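Wornis Hand-Held Gripper
Demonstration recording kit for manipulation research

Overview
The Wornis is a two-jaw gripper you hold in your hand, with a camera on the tool. A person does the task, the kit records it, and a policy is trained on the recordings. Plenty of vendors stop there and let you assume the policy will work. We would look at the numbers first.

What we tested
Wiebke Hamann and Cathal Phelan recorded 60 demonstrations of unpacking a box on a desk, then trained one policy and ran it at the Carroll lab. With the same desk and the same items, 57 percent of picks succeeded. After the items were swapped for new ones, that fell to 15 percent. We don't think the first figure means much without the second.

Where we have doubts
Soft and clear packaging is the weak spot. Kianoush Rahimi puts it down to glare. Darragh Doherty blames the training set, and neither has shown it yet. Two-handed recording is supported, but we have no results for it that we'd stand behind.

Typical recording setup
Desk by a window, lamp on, open cardboard box with a plush toy, bubble wrap and plastic packaging. Blue pads on both jaws. 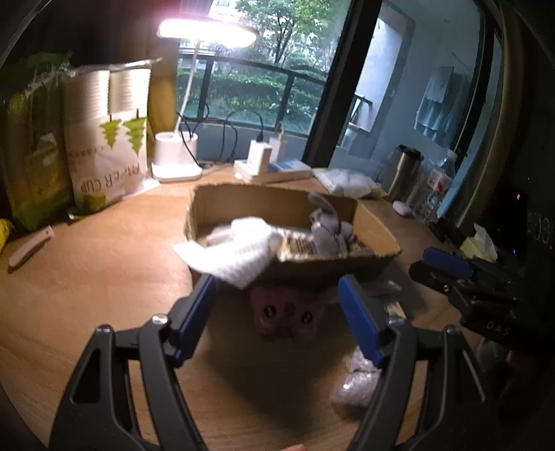 In the kit
2 grippers
Blue jaw pads, fitted
Kindard recording software, November 2020 release

Not in the kit
Robot arm, training code, trained policies. Ask Kevin Fitzgerald for the raw trial logs before you order.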